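3 Camber loss under repeated bending

3.1 Specimens

Six skis were taken from the Randov touring line, all of the same length and from the same production batch. Each has a wood core bonded between glass fibre layers, with a full-length steel edge and a sintered base. The cores were supplied by Fodor and had been conditioned at the factory before pressing. No ski had been drilled for bindings. The skis were numbered on the tail with a paint pen and kept flat, base up, in the conditioning room until the first measurement.

Skis are sold in pairs, but each ski was treated as a separate specimen. Earlier work by Fajardo and Vida found that the difference in camber height within a pair can be as large as the difference between pairs, and pairing was therefore ignored in the analysis. Two of the six skis were held back as controls. They were measured at the same times as the others and were otherwise left alone.

3.2 Camber height and closing force

Camber height was taken as the largest gap between the base and a ground steel plate with the ski resting under its own weight. The position of the gap was recorded as well as its size, since a ski may keep its height while the high point moves towards the tail. Readings were made with a feeler gauge along the centreline of the base, then repeated after the ski had been lifted and set down again. Where two readings disagreed by more than one leaf of the gauge, the plate was wiped and both were discarded.

Closing force was measured by pressing the ski flat with a padded foot placed at the mounting point. A preload of 50 N was applied first to seat the contact points at shovel and tail. The load was then raised at a constant rate until the gap closed along the whole centreline. Closure was judged with a strip of thin paper drawn from the side, as described by Szilágyi, with a single operator making every judgement in the series. The padded foot was 200 mm long, which is shorter than the sole of most touring boots but matches the region between the toe and heel fittings where the ski is stiffest.

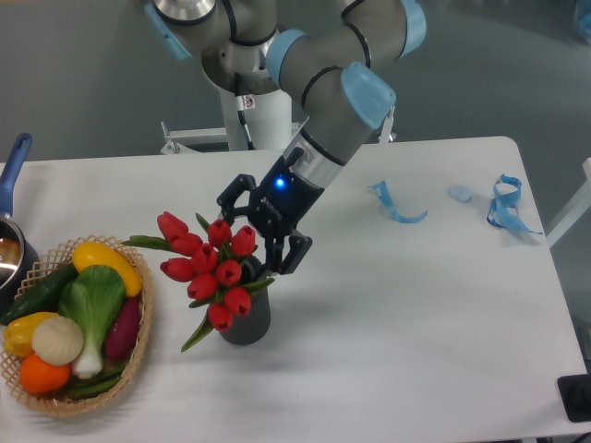 Temperature has a clear effect on closing force and a much smaller one on height. The resin in the laminate stiffens as it cools, and the base material shrinks more than the layers above it. All the measurements reported here were made at room temperature. A ski that has been carried in from the cold must be left long enough for the core to reach the temperature of the room, and wood is slow in this respect. Skis were left overnight between moving and measuring.

3.3 Loading sequence

Each test ski was supported at the contact points and bent downwards at the mounting point until it passed through flat and into reverse camber. The depth of reverse camber was set from a turn radius typical of firm snow and was the same for every ski. One loading block consisted of 200 cycles, after which the ski was removed from the supports, rested overnight and measured. Blocks were repeated until two successive readings of camber height agreed.

The supports were rollers faced with rubber. Plain steel rollers were tried first but marked the base, and the marks interfered with the gauge readings near the shovel. The rubber facing introduces a small loss at each end of the stroke. This does not affect the peak deflection, which was controlled directly, but it does mean that the energy taken up in a cycle cannot be read from the machine without a correction. No such correction was attempted and energy figures are not given. 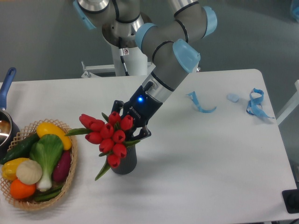 Figure 3. Robot arm with two-finger gripper holding red artificial tulips above a dark grey vase.

3.4 Results

Camber height fell in all four loaded skis during the first block and fell by less in each block that followed. The control skis showed no change that could be told apart from the spread of repeated readings. In three of the loaded skis the high point stayed where it was. In the fourth it moved towards the tail during the first block and did not move again.

Closing force followed a different course. It dropped with height in the first block, as would be expected if the bending stiffness were unchanged, but in later blocks it went on falling after the height had settled. The two quantities are often treated as equivalent in workshop practice, where a ski is pressed base to base with its partner and the hand effort taken as a sign of remaining camber. On the present evidence the hand test would overstate the loss of height in a ski that has been bent many times.

Two explanations were considered. The first is creep in the adhesive between the core and the lower glass layer, which would let the layers slide slightly and lower the stiffness without changing the resting shape. The second is fine cracking of the core along the grain near the mounting point. Kun reported cracking of this kind in poplar cores sectioned after use, although those skis had been drilled and the cracks began at the screw holes. The skis in this study have not been sectioned, and the question is left open.

The ski with the shifted high point was checked for faults. Tapping along the top sheet gave no dull areas, and the edges were continuous and firmly seated. Its core thickness, measured at the sidewall, was slightly less behind the mounting point than in front of it. The same pattern was present in one of the controls, so thickness alone does not account for the shift.

3.5 Limits of the method

A bending machine loads the ski evenly across its width. On snow the ski is tilted and the load passes through one edge, which twists the forebody as well as bending it. Csizmadia has argued that twisting is the main cause of camber loss in light skis, and nothing in the present results bears on that claim either way. Water is also absent from the test. Moisture that enters a core through screw holes or a split sidewall is likely to change both height and stiffness, and it may do so unevenly along the ski.

The overnight rest was chosen for convenience. Some recovery of height takes place in the first hours after unloading, and a shorter rest would have given larger apparent losses. Readings taken at different rest times should not be compared with those in this section. The effect of storage with the skis strapped base to base is treated separately in Section 4.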